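February, late, kitchen light off already

Back from Clelgate at 3 and straight into it, no dinner. Packing task again. Empty box on the bed, stuff goes in, stuff comes out, start over. Alon wants 946 good runs before they train anything and I'm at 700 as of tonight. So close, and my wrists are done.

Tried to be smarter with the order. Tissue packs first, then the grey knit things, then whatever's left. Knits are the worst. They go flat and the fingers just slide over the top unless you come in low and kind of scoop. Did that too fast and had to throw out 5 in a row.
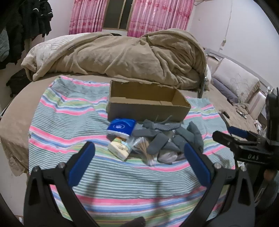 Also must remember: slow down at the release. The Gadimville batch got bounced for that, everybody opening the grippers while still moving, and then the arm learns to fling. I don't want mine flinging. Hover, stop, open, back off. Said it out loud for a while like a crazy person and it did help.

Two hands is still harder than I tell people. Right one does the job and the left just hangs there wandering about unless I give it something to do. Notes say keep it in veiw so I try.

Swapped the items halfway, towel and brush and so on. Towel is good. Rolled up with the strap around it, plenty to grab. Squeeze, lift straight up, over the box, down. Wish it was all towels. 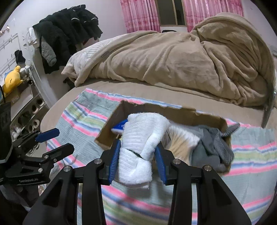
Rolled towel over the box, both grippers in.

The box is getting ratty, flaps all torn. Does that matter? Ask. Maybe the robot should see ratty boxes too, real ones are. Need to write to the Đồng people aswell about the upload, keeps stalling.

Tomorrow: charge everything, 3 short sets instead of one long one, stretch. Bed now, once I clear it off.

Recent entries
Folding, day 5
Why I hate zippers
Upload stuck again
First try with two grippers
Sore thumbs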